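Workshop and Craft Room Lighting > Fixtures and Layout
Thread: Low reading at the edges with twin panels

tallow_bench
Posted Thursday
I have 2 Asard LED panels mounted flush to the ceiling over a sewing and cutting table. The meter is a Naidoo handheld, laid flat on the work surface with the sensor facing up. Center of the table reads 851 lux. The front edge, where I do most of the hand work, reads 332. Both panels are on full output and the blinds are closed.

The center number is fine. The front edge is too dim for dark thread on dark cloth. I'd like to fix this without adding a third panel, as the ceiling box is full and I don't want to open the wall. Is the falloff normal for this type of panel, or is one of them underperforming?

ohm_on_the_range
Check that you aren't shading the sensor yourself. If you stand at the front edge and lean in to read the display, your head and shoulders block part of the light from behind you. Set the meter to hold, step back, then go read it.

tallow_bench
Fair point. The readings were taken with hold on, from the side of the table. I repeated the front edge to be sure and got the same value.

grainline
Then it's placement. Light falls off with distance and also with the angle it arrives at. If both panels sit toward the back wall, the front edge loses on both counts. Where are they relative to the table?

tallow_bench
Both are behind the centerline, 4 feet apart, running parallel to the long side. That's where the joists allowed it. The builder put them in before the table was there.

grainline
That explains most of it. Move the table toward the panels if you can. It costs nothing and you can measure the result right away.

fennimore_st
I would not start with the table. Swap the lenses first. The stock Asard lens is a prismatic one that pushes most of the output straight down. The Murnell opal diffuser fits the same tray and spreads it wider. You give up some of the center reading, which he has to spare.

ohm_on_the_range
Opal lenses cost more light than people expect, and the loss applies everywhere, edges included. I tried one in a utility room and the center dropped a good deal while the corners hardly changed. I took it back out.

fennimore_st
A utility room with dark walls, maybe. With light walls the wider spread comes back as reflected light. The room matters as much as the lens.

ohm_on_the_range
Mine are pale gray. I still wouldn't buy the lens before trying the free option.

kerf_and_kettle
Neither of you has mentioned task lighting. For dark thread on dark cloth, the general level is the wrong thing to chase. A clamp lamp from the side, low, shows the weave because it throws small shadows. I use a Rundel arm lamp on the left (I'm right-handed) and leave the ceiling lights alone.

grainline
Agreed for hand stitching. For cutting I want it even, with no hard shadow from the ruler. He may need both.

fennimore_st
What finish is the table? A glossy top under a prismatic lens gives you a bright patch that makes the rest look darker than it measures. Your eye adjusts to the patch.

tallow_bench
Matte white. No glare that bothers me.

I moved the table toward the back wall as far as the outlet strip permits. The front edge improved, though it's still below what I want for stitching. I'm going to leave the lenses as they are and put a clamp lamp on the left side. The panels also run cooler in color than I'd like — whites look a little blue to me — so I'll pick something warmer for the lamp.

kerf_and_kettle
Mixing a warm lamp with cool panels will make color matching harder. Turn one of them off when you match thread.

fennimore_st
Or match by the window. And I still think the lens would have done it.

grainline
Here's a picture.
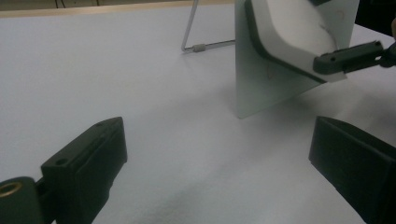 White tabletop, matte, with a faint bluish-gray cast.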